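Can a robot tidy up the bits box?

Every workshop has a bits box. Ours at the Lynch workshop in Hoston is full of old wires, circuit boards from broken gadgets, switches and things with legs that might be useful one day. Somebody ought to sort it. For years that somebody has been whoever lost the argument.

So now we have Gasar. Gasar is our robot sorting project, and if you come in on a Sunday you'll hear grown-ups tell you it is very clever. I've helped build it, and I'd like you to ask a few awkward questions before you believe them.

What is it meant to do?

There is a metal tray with paper in the bottom. You put electronic parts on the paper. There are yellow plastic bins at the sides. The robot arms are supposed to pick up the parts and drop them in the right bins. You could do this when you were two (though you might have tried to eat a few).

What is a robot arm?

It's a row of stiff pieces joined together, a bit like your own upper arm, forearm and wrist. Each joint has a motor. Turn the motors by the right amounts and the end of the arm goes where you want it. Arms are good at this part. They can go back to the same spot again and again without getting bored, and I have no complaints about it.

At the end is the gripper. Ours has fingers that open and shut. Hold your thumb and first finger out stiff, like a pair of tongs, and try to pick up a paper clip without bending them. Now try it in a thick glove. You'll soon see why I'm not ready to clap.

Your fingers are soft, so they squash round whatever you're holding. Your skin also tells you straight away when something starts to slip. Hard fingers with no feeling in them just close, and if the part has rolled over, they close on nothing at all.

How does it see?

With cameras, one looking at the table and another small one down near the fingers. But a camera only collects dots of light and dark. A computer program has to work out which dots belong to a switch and which belong to its shadow.

Shiny things are the worst. A polished metal bar acts like a mirror, so the program may find a bright green streak and decide it has discovered something new, when really it's looking at a reflection. Hold a spoon under a lamp and tip it about. The bright patch slides along, but the spoon hasn't changed shape, has it? You know that. A program has to be taught.

Wires are nearly as bad. A screw keeps its shape. A wire can lie in a loop or a squiggle, and if you pull one end, the other end follows later. If you were writing the instructions, where would you tell the robot to hold it?

Can't it just learn?

People say this a lot. It means the robot is given lots of examples, and the program looks for patterns in them. A leaflet for the Tesano arm kit says it can sort 800 parts an hour. I read the leaflet twice. It doesn't say what sort of parts, or who laid them out, or how many ended up on the floor. All those things matter. Sorting identical wooden blocks is a much easier job than sorting our bits box.

We ran our own small test in March. We gave Gasar 16 goes at the same switch, and it got the switch into the bin on five of them. I think that's interesting. I don't think it's tidy. 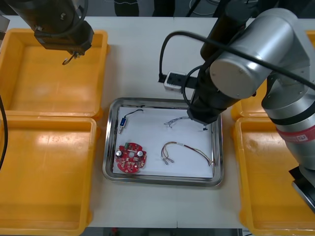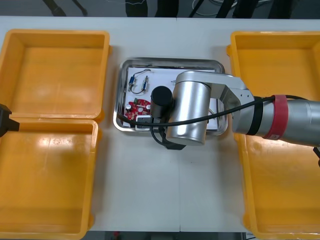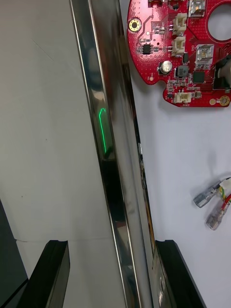

Colm Cronin

Look for the red circuit board. It turns up in all three pictures, but in the last one it's seen from close up, and it hardly looks like the same kind of thing. The program has to cope with both views. Look as well at how the black fingers stand on either side of the metal bar. From one picture you can't tell if they are about to grip it – so be careful when anyone shows you a single photo and says the robot can do the job.

Try this at home

Tip some safe odds and ends on to a tray: string, a spoon, a button, a bottle top. Shut one eye. Sort them using only a pair of kitchen tongs, and ask a friend to write down every drop. Then swap the string for something stiff, such as a pencil, and see if your score changes.

If a grown-up tells you a robot is clever, ask how many times it tried. And please don't take broken gadgets apart by yourself. Some parts can hold electricity after they've been unplugged, so get someone who knows about it to help.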